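Haushaltstipps > Küche & Wohnen > Technik im Haushalt

Roboter im Haushalt: welche Regeln etwas taugen und welche nur auf dem Papier stehen

Wer sich einen Haushaltsroboter in die Wohnung holt, bekommt Papier dazu. Bei Prokgate sind es 80 Seiten, bei Stikuvar kommt noch ein Aufkleber mit dem Wort „haushaltsgeprüft“ auf den Karton. Geprüft wonach? Das steht nirgends. Ich habe den Leitfaden gelesen und danach im eigenen Haushalt das meiste davon wieder gestrichen. Übrig geblieben sind ein paar Regeln fürs Abräumen, Tragen und Zusammenlegen, die ich weitergeben kann.

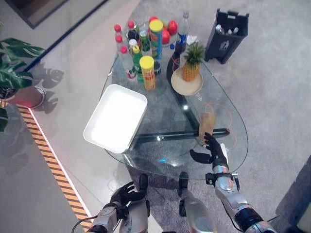
Lesezeit: 5 Minuten

Regel eins: Glastische sind Sonderfälle. Im Leitfaden von Prokgate kommt Glas in einer einzigen Zeile vor, zwischen Fliesen und Furnier. Dabei ist eine durchsichtige Platte so ziemlich das Undankbarste, was man einer Maschine mit Kamera hinstellen kann. Man sieht den Teppich durch, man sieht die Streben durch, und obendrauf liegen noch die Lichtreflexe der Deckenlampen. Eine matte Unterlage hilft, ein Tischläufer tut es auch. Hochglanzweiße Tabletts würde ich weglassen, bei hellem Licht verschwindet darin jede Kante.

Regel zwei: erst ausdünnen, dann einschalten. Flaschen, Chipsdosen und Getränkedosen dicht an dicht, dazu noch eine Schale Obst, das räumt schon ein müder Mensch nicht unfallfrei ab. Hohes nach hinten, Leichtes weg vom Rand. Tabletts gehören ganz auf die Platte und dürfen nicht überstehen. Leere Plastikflaschen vorher selbst wegräumen, die kippen beim kleinsten Schubs. Lose Deckel und zerknüllte Taschentücher ebenfalls.

Regel drei betrifft Kabel und Schnüre. „Der Arbeitsbereich ist frei zu halten“, schreibt Stikuvar. Schön. Wie weit reicht der Arbeitsbereich? Ich rechne eine Armlänge in jede Richtung und nehme dort alles weg, was eine Schlaufe bilden kann, also auch Geschenkband und Ladekabel. Klebeband auf dem Boden als Grenze finde ich brauchbar, solange alle in der Wohnung wissen, was es bedeutet. Zimmerpflanzen mit großen Blättern rücke ich ein Stück weiter weg, als mir nötig vorkommt.

Textilien: der Punkt, bei dem ich am meisten Zweifel habe

Handtücher gelten in allen Anleitungen als Anfängeraufgabe, weil sie nicht zerbrechen. Das stimmt, sagt aber wenig darüber, wie sie hinterher aussehen. Bei Rumengate steht als Richtwert „sanfter Griff“, ohne eine Zahl dahinter. Mein Vorschlag:

Neue Handtücher zweimal waschen, bevor eine Maschine sie anfassen darf. Vorher fusseln sie in jede Ritze.
Nur trockene Ware. Nasses Frottee ist schwer und zieht sich lang.
Keine Stücke mit Fransen, Spitze oder losem Aufhänger.
Greifer vor jedem Durchgang mit einem leicht feuchten Tuch abwischen, ohne Reiniger und bei ausgeschaltetem Gerät.
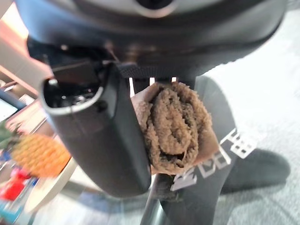
Frottee verzeiht viel, aber keine rauen Kanten. Jede Schlinge kann hängen bleiben, und eine gezogene Schlinge läuft beim nächsten Waschen weiter. Deshalb lasse ich Handtücher lieber rollen als falten: Gerollt wie das braune im Greifer bilden sie ein dickes Bündel, an dem ein glatter, runder Finger Fläche zum Anliegen hat. Ganz sauber wird so eine Rolle selten, eine Stoffkante steht gern seitlich ab, und genau an der bleibt später etwas hängen. Also die Kante nach innen schlagen, bevor gerollt wird. Den Spalt, in dem die Finger am Gehäuse ansetzen, kontrolliere ich nach jedem Wäschetag auf Fusseln. Im Wartungsplan von Prokgate taucht er nicht auf.

Und Essen?

Obst mit Schale von mir aus, Ananas auf dem Teller ebenfalls. Offenes Essen nicht, jedenfalls nicht mit demselben Greifer, der am Vormittag Handtücher getragen hat. „Lebensmittelgeeignet“ auf dem Datenblatt bezieht sich oft nur auf das Material und sagt nichts über Schmutz in den Gelenken. Wer beides will, soll beim Hersteller nach getrennten Aufsätzen fragen und sich die Antwort schriftlich geben lassen.

Noch etwas zum Notaus: vor dem ersten Einsatz ausprobieren, mit leerem Greifer, und danach jeden Monat wieder. Der Knopf muss erreichbar sein, ohne dass man über den Arm greift.

Text: Joseph
Abgelegt unter: Haushaltstechnik, Wäsche, Ordnung
Tipp Nr. 261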